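Two-armed robots learn when to let one hand wait

Murnton lab's new training method tackles the condiment rack, and a lot of fumbled handoffs

A table robot with two arms and two gloved hands has been getting noticeably better at a job most of us do after dinner without a thought: dealing with the mustard, the salt and the wire rack they live in.

The work comes from the Riis group in Murnton, where engineer Zofia Kołodziej and her colleagues have built a training method they call Plarnimier. It is aimed at a stubborn problem in robot learning. Give a machine two arms and it tends to move both of them, all the time, even when one arm has nothing useful to do. The idle hand wanders into the other one's path, nudges a bottle, or reaches for something it was supposed to leave alone.

"You watch it and you want to shout at the screen," Kołodziej said. "One hand is doing lovely work and the other is hovering around like a guest who keeps offering to help."

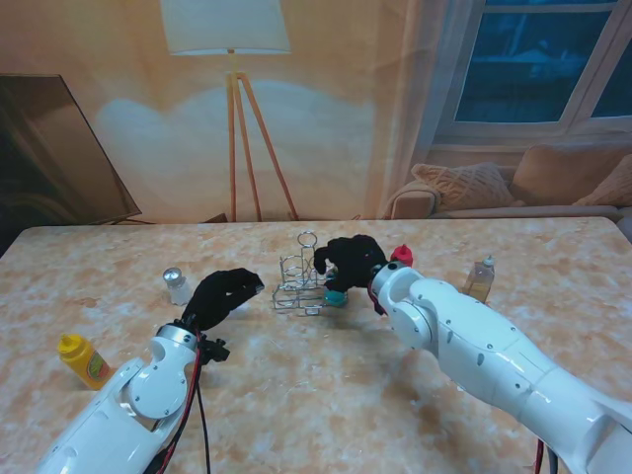

Plarnimier starts the usual way, with a person steering the arms through a task while the system records every joint position along with the camera views. The new part comes afterward. Each recording is split into short stretches, and each stretch gets a tag for each arm: working, supporting or waiting. A supporting hand might steady the rack. A waiting hand has to stay clear and stay ready.

The tags are then learned along with the motion itself, so the robot is predicting two things as it goes – where each hand should move next, and what kind of job that hand has at the moment. The group says the second prediction steers the first. Once the model decides that a hand is waiting, its movements are held to a small, calm range until the tag changes.

It sounds almost too simple, and Kołodziej laughs about that. She had expected the tags to help a little with collisions. What she hadn't expected was how much they would help with grasping. Thin chrome wire is a rotten thing for a robot to deal with: there are gaps everywhere, reflections come and go, and a finger can slide through a ring and get stuck. With the waiting arm kept quiet, the working arm's approach to the rack became steadier too.

The training set for the condiment task holds 1844 recorded runs. Bottles and shakers were moved between runs, and some runs began with an item lying on its side so that the system would see untidy tables as well as neat ones. The team then tested two versions of the model, one trained with the tags and one without, for 100 attempts each. Both got the same starting layouts in the same order.

The tagged version finished 81 of its attempts and the plain version 58. Most of the difference came from one type of mistake, in which the free hand drifts toward the rack while the other is still lifting something out of it.

Lifting turns out to be a surprisingly rich little problem! A bottle in a ring has to come up nearly straight. Tilt it early and the whole rack comes along, or tips, or drags across the table. People feel that tug in their fingertips and fix it right away. The Murnton robot has to pick it up from small changes in the effort its joints are making, and from what the cameras see. 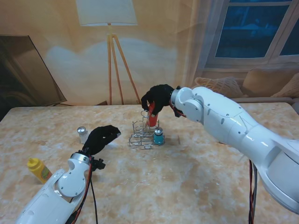
Why not just use one arm for a job like this?

Plenty of the steps could be done with one, and the group has tried it. The trouble comes when the rack itself shifts or needs to be held, or when the next item is on the far side of the table. A second arm saves long reaches and can act as a brace, as long as it knows when to stay out of the way.

The team is careful about how far the result goes. All of the tests took place at the same table with the same kinds of objects, and the printed living-room backdrop behind it stayed put. The lab has a second backdrop on order and would like to know how much a new background upsets the model. Glass is still hard. Clear shakers account for a large share of the failed grasps in both versions, and the tags did little for them.

Speed is another sore point. Both versions move slowly by household standards, and the tagged one is a touch slower again, mainly when a hand switches from waiting to working. Kołodziej describes a small hesitation there, "like somebody at a four-way stop," and says the group is trying a softer switch in which the tags blend into each other over a few moments.

There is good news for smaller labs, though. Tagging every run by hand would have been a miserable chore, so the group hand-tagged 600 of them and trained a helper program, named Fendik, to label the rest. A check on 100 of Fendik's runs found that most of its disagreements with the human taggers were over exactly when a stretch began or ended. The kind of job each hand was doing was seldom in dispute. Kołodziej thinks that a much smaller hand-tagged set may be enough, and she has a student working on that question now.

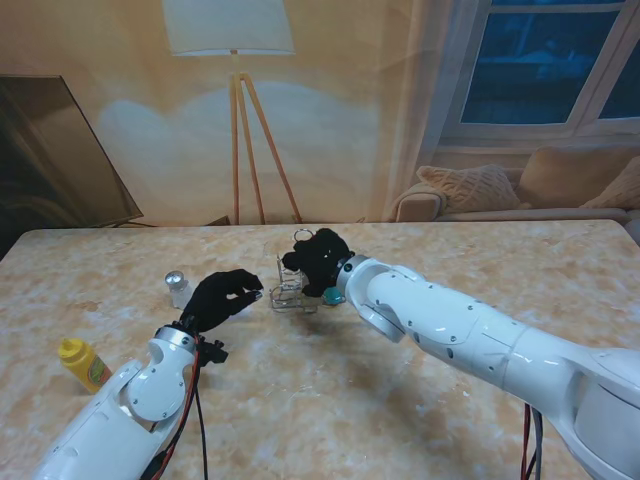
Right hand at the top of the wire rack, left hand held low beside it, during work on the condiment task.

Next on the list are jobs where the roles swap often, such as opening a jar or folding a cloth napkin. Those are tougher, as neither hand gets to wait for long, and the three tags may not be enough. Kołodziej would like to add a fourth for handing an object across, which the present system treats as two separate grasps that happen to meet in the middle.

The group plans to share the tagged recordings and Fendik in December, with a short guide for labs that want to label their own two-arm data. The condiment table will stay set up in the meantime. There are still all those clear shakers to sort out.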